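4.2 What the uploaders told me about thumbnails and watch time

I should say at the start of this section that I didn't set out to write about thumbnails at all. The study was meant to be about upload schedules, and the first set of interview questions barely touched on anything you'd see before pressing play. But the people I spoke to kept coming back to it, and by the second round I'd given in and put it on the sheet.

All eight of the channel owners in this part of the study publish mainly how-to and demonstration videos, and all of them host on Plestent, a small video platform which pays out on minutes watched. That matters for what follows. On a site that pays by the view, a misleading thumbnail costs the uploader very little. On Plestent a viewer who clicks, feels cheated and leaves after a few seconds brings in next to nothing, and the early exit counts against the video when the home page is put together. The owners knew this perfectly well. Several could quote their own exit rates to me without looking them up (I checked afterwards and they were close).

So you might expect them to be careful, plain-spoken sort of thumbnail makers. Some were! Taras Chornovol makes long videos on restoring bicycle hubs, and he told me he takes his thumbnail straight from the video, always from the second half, and never touches it apart from brightening it a bit. He tried adding big lettering one December and went back to his old way before the month was out. His figures hadn't dropped, he said, he just didn't like looking at his own channel page any more. I found that a lovely answer and a very awkward one to code. It went under "personal taste" in the end, although I'm still not sure it shouldn't have been "identity".

Others were much more restless. The owner of Groen, a gardening channel with 4,000 subscribers, swaps the thumbnail on every new upload at least once in the first day. She described it as a bit like moving the sofa - you don't know whether it's better until you've lived with it. When I asked how she decided, she talked me through a routine that sounded very orderly, and then admitted she often changed the picture before the numbers had settled. I had the same conversation, more or less, with the people behind Drurness, who run their channel as a pair and disagree about nearly every thumbnail they put up. One prefers a finished result, the other prefers the job half done. Their way of settling it is to take turns.

I want to stay with that finished or half-done question for a moment, as it came up in almost every interview and I hadn't seen much made of it in the reading I'd done beforehand. The owners who liked the half-done sort argued that it gives the viewer a reason to click. You want to see where it ends up. The owners who liked the finished sort said their viewers were deciding whether to try something at home, and wanted to know what they'd be getting for their trouble. Both camps thought their way kept people watching for longer, and both had a favourite video they brought up as proof. I can't settle it from interviews, and I don't think the viewing figures they shared with me would settle it either, for reasons I go into in 4.4 (mostly to do with how differently long the videos were).

What I can say is that the ones who had thought hardest about it had stopped treating the thumbnail as an advert. They talked about it as the first moment of the video. If the picture showed a workbench, the workbench had better turn up soon after the start. If it showed a close view, the video shouldn't open with five minutes of someone talking on a sofa. Matching the two was, for them, most of the job, and they were quite sniffy about channels that didn't bother.

There's a practical side too. Plestent lets uploaders choose a still from the video or send in their own picture, and the choice screen offers only a few stills, picked automatically. Everyone grumbled about these. They tend to fall at odd points, in between one action and the next, and the owners said they rarely showed what they'd have chosen. Gustard, the add-on that most of them had tried at some point, gives a longer strip to scroll through, which they liked, but it had stopped working for two of them after a site update and they hadn't gone back to it. I ought to add that I used Gustard myself while sorting the material for this paper, and found the strip handy and the saving of stills a nuisance.

Figure 3. Still from a demonstration video, rendered on a computer: a wooden plank and a cyan block on a pale grey floor.
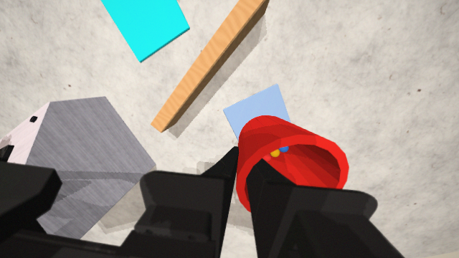 Chunhua Hou, reading a draft of this section, objected that I was letting the owners mark their own homework. If someone believes that a matching thumbnail keeps viewers watching, she wrote, then of course they'll remember the videos where it did, and I had asked them to pick the examples. She also thought I was too quick to take the grumbling about automatic stills at face value, as people who never use a feature aren't best placed to say how it performs.

I think she's right on the first point, and I've softened the wording in the summary table to match. These are accounts of what uploaders believe and do, and I'd be uneasy if anyone quoted them as evidence of what viewers respond to. On the second I'd push back a little. Most of the owners had used the automatic stills in their early days, when they had no time or no confidence to make their own, and their complaints were about videos they could name. Whether those videos would have done better with something else on the front is another matter, and I never asked them to guess.

One last thing from the interviews, which didn't fit anywhere else. Nearly all of the owners said they clicked on other people's videos for reasons they'd be embarrassed to design for - a nice colour, a familiar kitchen, a face they'd seen the week before. I've kept those remarks together in the appendix, and come back to two of them in section 5.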